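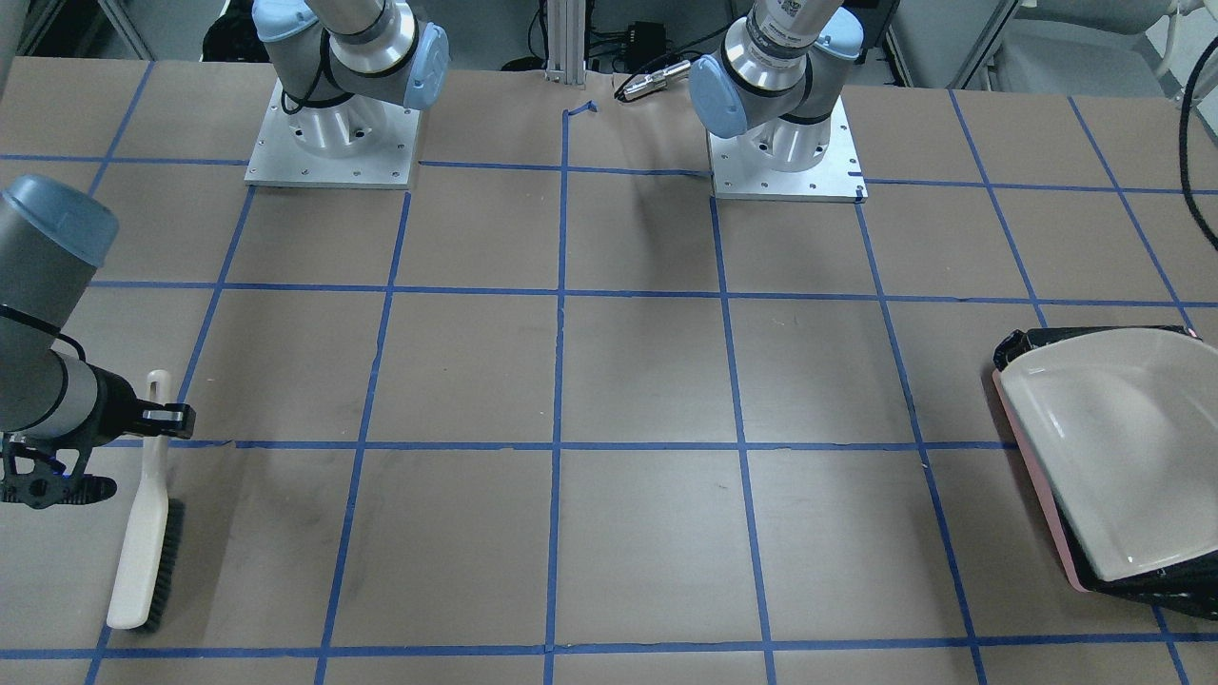
Relays are for fast people, a woman told me in the parking lot after last year's talk, and she'd just as soon spend the day at home as be the slow one that eight others are waiting for. I've been chewing on that ever since, and I want to open with it tonight. Read it slowly. Wait for the laugh of recognition from the back rows, because half the room will have said the same thing.

Then: she ran leg four in February. She has already put her name down again.

Running the Cison Relay for the First Time
Speaker notes, club evening, 7:30 start

Opening

Say hello, point out the water and the restrooms, phones on quiet.

Ask for hands. Who has run a relay of any kind since school? Who remembers dropping a baton? (I do. Gym class, in front of everyone. Keep this short, I always go on too long with it.)

The Cison is 61 miles, split into 9 legs, one runner per leg. It begins in the dark outside the Matheson boathouse and finishes on the school field at Pikislow, where there's soup. 34 teams ran it this year. Some of those teams were very quick and went home before the soup was hot. Most were people like us, and they were out there until the light went, yelling at each other from car windows and having the best day of their winter.

Pause here and let them picture it. I love this race and it's fine if that shows.

What a relay does to an ordinary runner

Talk about the weekly 10K crowd. You train alone or with one friend, you race alone, you look at your watch, you go home. All good. But put the same runner on a team and something changes around mile two. You're carrying a wristband that came to you warm off somebody else's arm, and there's a person at the next handoff jumping up and down to keep the blood moving. You run differently.

Tell the story of leg six, the year of the sleet. I had run myself into a hole by the quarry and was walking. A van from a different team pulled alongside, rolled the window down and sang at me until I ran again. Badly. Three verses. I still don't know who they were, and I'd buy every one of them breakfast.

If the room is quiet, ask for stories now. If it's lively, save them for the end or we'll never reach the hills.

Choosing your leg

The legs are not equal, and new teams get this wrong every year. Mine did. We gave the longest leg to the fastest runner and the hill to whoever was absent from the meeting.

Leg one is flat and dark. Good for a steady person who doesn't mind a headlamp and can hold back when everyone else takes off like the building's on fire.

Legs two and three follow the lake. Pretty, gentle, some mud. Put your nervous first-timers on these so they get it done early and can enjoy the rest of the day with a blanket around them.

Leg four turns away from the water and rolls up and down through farmland. Plenty of dogs. All friendly so far.

Leg five is the big one. 2,000 feet of climbing, most of it in the second half, and a handoff right at the top in the wind. Ask for someone who likes climbing – there's one on every team and they've been waiting for you to ask.

Leg six is the quarry road, already covered.

Leg seven is downhill. People fight over it and then can't walk down stairs for days. Downhill needs practice every bit as much as uphill does. Say this twice.

Leg eight is short and a little dull. A perfect leg for someone coming back from injury.

Leg nine has the crowd. Give it to the person who'll enjoy it most, whatever their pace. We had our oldest runner bring it home this year and I couldn't speak for several minutes.

Training: keep it simple

They'll expect a chart. There's no chart! The leg you're given tells you what to practice.

Run the distance of your leg at an easy effort, a few times, before race month. If your leg is hilly, go find hills. If it's in the dark, run in the dark, wearing whatever you'll wear on the day, so that the bouncing headlamp is an old annoyance by then.

One thing most people skip is standing around. On relay day you'll sit in a car, eat half a sandwich, stand in a cold field for longer than you planned, and then be asked to run hard from nothing. Try it at home. Sit for an hour in the car or on the porch, get up, jog for ten minutes, then run. It feels awful the first time and a good deal better the third.

Eating comes up every time. My answer is boring: whatever you eat before your normal long run, only spread out. The year I tried a new kind of bar at the lake is a year my teammates still bring up.

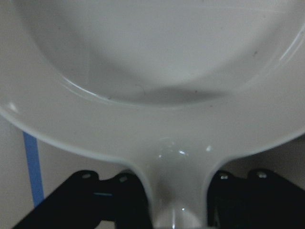

Handoffs

The wristband goes hand to hand inside the marked zone. No throwing. Demonstrate with two people from the front row, one jogging in and one walking out. It always gets a cheer.

Points to make while they're up there:

Call the name early. Your runner will be tired and looking at the ground.

Have the next runner's jacket off before you can see the incoming one. Everybody leaves this late. There's a lovely blooper reel in my head of people with one arm stuck in a sleeve.

Incoming runner, keep moving until you've let go of the band, then step off to the side. After that you may lie down.

Timing is done by Fakex again, with a chip sewn into the band. Lose the band and you lose your splits, though you can still finish and still get soup. Please don't put it in your pocket.

Cars, and who drives them

Two cars is plenty for nine people. One goes ahead with the next runner, one hangs back and picks up the last. Swap at the halfway field, where there's room to park and a row of portable toilets.

Drivers shouldn't be runners on the legs either side of their shift. It sounds obvious now. At four in the morning, with everyone making the plan up as they go, it wasn't obvious to us at all.

Put dry socks in both cars. More socks than that.

About being the slow one

Come back to the woman in the parking lot. Slow down here, look up from the page.

The start times at the Cison are staggered. Slower teams set off first, quicker teams set off later, and by the afternoon everyone's mixed together on the same road. You'll pass people. You'll be passed by people who tell you you're looking great, and they mean it, they've been alone since the last hedge and are thrilled to see another human being.

Your teammates want the band to reach Pikislow. They want to see you come around the corner. I've stood at a lot of handoffs, and I've never once heard a person on our team groan at how long a runner took. I have heard a lot of screaming when they finally appeared.

If I get choked up, drink some water. They'll wait.

Questions that usually come

Can I run with my dog? No, sorry.

Can one person do two legs? Yes, if they aren't back to back. Write it on the entry form.

What if someone gets sick the night before? Call the race desk. You can swap in a new name until the first team goes off.

Is there a cutoff? There is one at the top of leg five. The marshals will drive your runner down and let the next one start, and your team stays in the race without a placing.

Do we need matching shirts? You don't need them. You'll want them.

Close

Sign-up sheet is on the table by the door. Solo people welcome, we'll make up a team from whoever writes their name down, and those teams are often the loudest ones out there. First group run is along the lake path from the Matheson boathouse, easy pace, with coffee after.

Thank them for coming out on a cold night. Leave time for the baton-dropping stories.

Print this page | E-mail this page

Get club news and race dates in your inbox. Enter your e-mail address to sign up for our monthly newsletter. You can unsubscribe whenever you like.

Contact us | Copyright, all rights reserved | Back to top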